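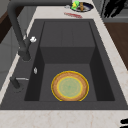
*A plate in a dark gray single-bowl sink.*

# Sampaio Dish Soap Concentrate: Review for Shared Kitchens

Prepared by the Office of Residential Services, Clarkska College
Sunday, April 20, 2025

The Office reviews household supplies before they are added to the approved list for student kitchens. The present review covers Sampaio Dish Soap Concentrate, sold in a 3000 ml jug and meant to be diluted before use. It was tried at Naver House and in the staff kitchen on the ground floor of the administration building. The product was bought at the regular price, and the maker had no part in the review.

The concentrate was compared throughout with Grurkari Original, the ready-to-use soap that the College has supplied since September.

## What is supplied

The jug comes with a screw cap, a measuring cup, and a pump that fits the neck. A printed card gives the dilution for hand washing and a second, stronger dilution for soaking. No refill bottles are included. Kitchens that do not already have squeeze bottles will need to buy them, and the cost should be counted when prices are compared.

The label is clear and large enough to read at arm's length. It lists the ingredients in full and states that the product has no added dye. There is a scent, described by the maker as green tea. Most residents found it mild. Two asked for an unscented version, and the supplier's catalog shows one under item 2405, although it was out of stock during the whole of the trial.

## Mixing

Mixing is simple once the first bottle has been done. Water goes in first and the concentrate second; in the opposite order the bottle fills with foam and cannot be topped up for several minutes. The card does not mention this. We have added a line to our own kitchen notice.

The measuring cup is the weakest part of the package. Its markings are molded in the same clear plastic as the cup and are hard to see under kitchen lighting. Residents tended to pour by eye, and bottles mixed in this way were almost always too strong. Soap that is too strong takes longer to rinse and uses up the jug early, which removes much of the reason for buying a concentrate. At Naver House the problem was solved by drawing a line on each squeeze bottle with a permanent marker.

The pump worked well at first. Toward the end of the jug it drew air, and the last of the concentrate had to be poured out by hand.

## Washing performance

On everyday plates, cups, and flatware, the diluted soap performed as well as Grurkari Original. Egg, tomato sauce, and dried oatmeal came away with a sponge and warm water. Glasses dried without streaks when rinsed properly, though the same can be said of nearly any dish soap in the local water, which is soft.

Grease is a harder test. Roasting pans from the Sunday meal at Naver House were washed with both soaps on alternate weeks. Grurkari Original cut through cold fat more quickly. The Sampaio product needed either hotter water or the stronger soaking mixture, left for the time given on the card. With the soak, results were good. Without it, a film often remained in the corners of the pan and a second wash was needed.

The foam is lower than many people expect. Several residents added more soap because they took the lack of suds to mean that the water was spent. A short explanation posted near the sink reduced this, but did not end it.

Nonstick pans were washed as usual and showed no change during the trial. We did not test the product on cast iron or on unfinished wood.

## Effect on hands

Bảo Lò, kitchen coordinator at Naver House, kept written notes on comments from residents and from the student kitchen staff. His summary reads in part:

> Those who wash up for a few minutes a day noticed no difference. Those on the evening shift said their hands felt less dry than before, except in the week when the bottles had been mixed too strong.

The Office makes no medical claim on the basis of these remarks. Gloves remain available in every kitchen and should be used for long washing sessions and whenever the undiluted product is handled.

## Storage and waste

The jug is squat and stable, and it fits under a standard sink with the pump removed. With the pump attached it does not. Since the pump drips when it is laid on its side, a small tray is advisable.

Diluted soap should be used within the period stated on the card. One bottle left on a windowsill over spring break had separated into two layers and was thrown away. Bottles kept in a cupboard over the same period were unaffected.

The saving in packaging is real. Naver House went through a box of Grurkari bottles each term, and recycling them depended on someone rinsing them first. The single jug takes far less room in the bin.

## Cost

At the recommended dilution, one jug lasted Naver House slightly less than a term, covering about 2000 sinkfuls by the coordinator's estimate. On that basis the concentrate costs less per wash than Grurkari Original. In the staff kitchen, where no line was marked on the bottles and each person mixed to taste, there was no saving at all.

## Recommendation

Sampaio Dish Soap Concentrate is approved for kitchens that have a named person responsible for mixing. Bottles must be marked with a fill line before first use, and the jug must be kept in a closed cupboard. Kitchens without such a person should continue to order Grurkari Original.

Kitchens that cook large roasts or fry often may order both products. Requests should be sent to the Office on the usual supply form, with the name of the person who will do the mixing entered in the comments box.

**Rating:** Approved with conditions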